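Brake pedal sinks slowly at traffic lights, no leak visible
Posted in Brakes and Suspension

Ilse Wendt
Dalia estate, 2705 miles since the last service. With the engine running and steady pressure on the pedal, it creeps towards the floor over several seconds. Pumping brings it back. The fluid level has not dropped since August and all four wheels are dry on the inside. Front pads were replaced by Gaillard in the same month. Is this air in the lines or the master cylinder?

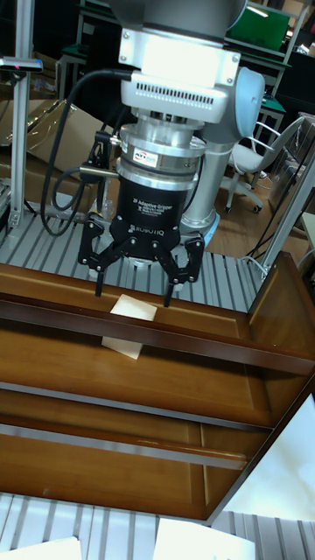 Gripper body and flange under the wrist

Tyson Landry
Most likely the master cylinder. A worn seal lets fluid pass internally, so the level stays the same and nothing shows outside. Air gives a spongy pedal from the first touch, which is a different symptom. To check, clamp the flexible hoses one at a time with proper hose clamps and press the pedal. If it still sinks with all of them clamped, the cylinder is bypassing. Do not drive it in the meantime. On mine the two line unions were 11 mm and the mounting nuts 13 mm, but check yours. Bench bleed the new unit before fitting.

Sylvain Gilbert
had the same, changed the fluid, still sank. ended up with a new cylinder from Endholm, 3 weeks wait. Fine now

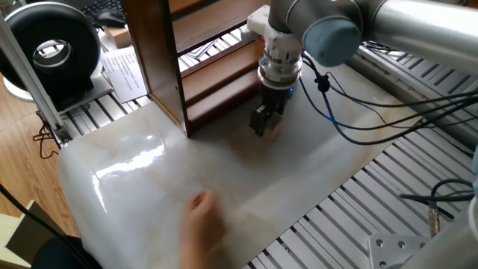 Can the old fluid be reused after the cylinder is changed?
Fresh fluid from a sealed container should go in, of the grade printed on the reservoir cap. Old fluid holds moisture and may carry particles from the worn seal.

Maxence Rolland
Agree with Tyson. Also look behind the cylinder where it meets the servo. If the rear seal has gone, fluid runs into the servo and you will not see it on the ground. Undo the two nuts, ease the cylinder forward without bending the pipes and look for wet paint or fluid in the opening. If it is wet, have the servo checked as well.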